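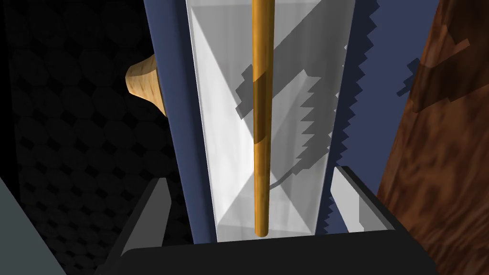
Greltel open day, Wednesday: who went?

Plotside
Got there at 3 and stayed until they shut. The arm itself was a bit slow but the simulator on the big screen was worth the trip. They had it doing dowels into containers over and over, with the wrist view up so you could see the gripper fingers. Wojciech Baran did the talk. He said they ran 2,000 attempts overnight and 1,179 went in.

Nigam
That's 59 per cent. I wouldn't put that on a slide.

Plotside
He did put it on a slide. Said it was the first version, with the container placed at random each time.

Novus
I was at the morning session. My problem was the shadows. Jagged edges all over, like stairs. If you train on pictures like that, why would it work under a strip light in a factory?

Plotside
Someone asked him that. He said they keep shadow quality low so it runs faster, and they change the lights and the wood textures between runs so it doesn't learn one look.

Novus
Changing the texture doesn't fix a sawtooth shadow lying across the dowel. That's an edge that isn't there in real life.

Nigam
Agree with Novus on shadows, but I think the frosted container is the harder bit. Depth cameras hate anything see-through. In the simulator you get perfect depth for free. Did they show it on the real arm?

Plotside
Blocks only on the real arm. No containers.

Nigam
Then I'd want to see that before getting excited.

Plotside
Not excited, just said it was worth the trip. Most places only show you the finished thing.

Novus
Fair. Parking was terrible by the way, use the road behind the unit if you go to the next one.

Nigam
Is there a next one? Their site only says November.

Plotside
That's all they told us as well. You have to put your name down by email.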